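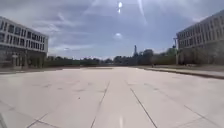 Zulier outdoor unit stops on open paving with fault 404
Site: Pristonero, main plaza
Priority: 2
Status: Resolved, monitoring
Date: 14 August 2019

Reported problem

The unit leaves its start point normally, drives out onto the plaza and then brakes to a full stop. The operator tablet shows fault 404 (position estimate rejected). There is nothing in the path. After a wait the unit clears the fault by itself, drives a short way and stops again. On the last run before the ticket was opened it stayed stopped for 42 seconds, then swung left toward the building before the operator hit the emergency stop. No contact, no damage.

The operator asked if the unit was safe to keep running. Answer given: no, take it out of autonomous mode until the swing to the left is explained. Manual driving is fine.

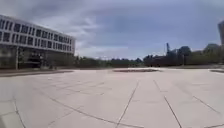
Petrauskas
Field support technician, Mitora

Checks on site

Wheel odometry: drove a straight line by hand along one of the dark joints in the paving and back. Odometry closed within tolerance. Tires and hubs fine.

Emergency stop: tested from the tablet and from the button on the unit. Both work.

Obstacle sensor: logs show no detection at any of the stops. The braking came from the position fault, so the obstacle sensor is ruled out.

Forward camera: the lens was clean. When the sun comes through thin cloud in front of the unit there is a bright spot high in the image with fainter ones lined up under it, and a white streak low down on the paving. With the sun out of view the image is soft but has none of that. I first blamed the glare for everything. Then I replayed a run under plain gray cloud and got the same fault, so glare may add to it but does not cause it.

Position matching: this is where the trouble is. The slabs are large, pale and all much alike, and the joints repeat. Out in the open the matcher has little to hold on to except the buildings and the tree line. It locked onto the wrong joint and the estimate jumped sideways by one slab. The check against odometry caught the jump and raised 404, as it should.

Cause of the left swing

The recovery timeout had been set to 2,000 ms during a demo in February and was never put back. After each timeout the unit retried with the bad estimate still loaded. On the last retry the estimate passed the check by a small margin, and the unit steered left to get back to a route it was already on.

Changes made

- Recovery timeout returned to the default.
- Automatic retry turned off. After a 404 the operator now has to confirm position on the tablet.
- Paving joints given less weight in matching, building edges given more.
- Plaza map recorded again, driving out and back.

Result

Repeated the original route in both directions with no 404 and no swing. I then forced a bad estimate by hand. The unit stopped and stayed stopped until confirmed — this is the behavior we want.

Still open: I have not had low direct sun since the change. Operator to save the log if the fault returns. Ticket stays in monitoring until then.

Comments

Guest: We get the same fault on a parking deck. Does the joint weight setting need a restart?

Mitora support: Yes, full power cycle. A restart from the tablet keeps the old value.

Guest: Thanks. Ours had the short timeout too, same as yours.

Related tickets

Zulier: tablet loses connection behind glass doors
Zulier: emergency stop does not release after battery swap
Pristonero: map upload fails at last step
Position fault after wheel replacement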